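The Second Order Is the Hard One

Sat 15 August

Mélanie Carrier placed her first wholesale order in April, from a supplier called Gisten, and it went fine. She spent nearly $2,000 on linen dresses and cotton tops, and most of it sold within weeks of opening her shop in Dulholm.

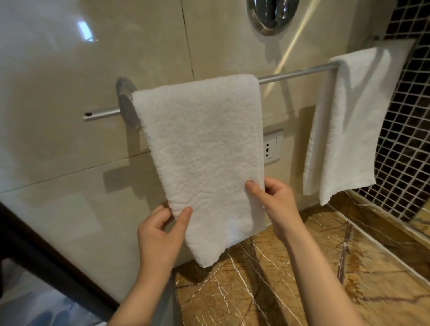

The second order was where she ran into trouble. She went back for the same dresses and found that two of the colors were gone and the minimum had gone up. Gisten wanted her to take 96 pieces in full size runs. She had sold almost nothing in the smallest size and had a waiting list for the two largest.

"I had planned the whole summer around reordering," she says. "I never asked if I could."

Reordering gets little attention from new shop owners, who put most of their energy into finding a supplier in the first place. But a small store lives on what it can restock. A dress that sells out in June and can't be replaced leaves a hole on the rack, and customers who came in for it tend to leave without buying something else.

Carrier now sends a short list of questions before she buys anything. Is this style going to be made again? Can I order single sizes? How long does a restock take, and who pays the freight if it ships in two boxes? Some suppliers answer the same day. Others send her back to the catalog, and she doesn't order from those.

She also split her buying. Basics come from Oltex, which keeps plain tees and cardigans in stock all year and will sell them in packs of 5. The margin is lower than she would like. Seasonal pieces come from Li, a smaller line that makes each style once. She buys those knowing they won't be back and tells her customers so at the register.

Her budget for a reorder is still $2,000, but she holds a third of it until the first few weeks of sales are in. That money goes to whatever sizes are running low — usually the large and extra large. Anything that hasn't moved by then gets marked down early, while people are still shopping for the season.

The system isn't perfect. In July she waited too long on a striped cardigan and Oltex was out until fall. She has put it on the September order, in navy and in green, and has left the smallest size off.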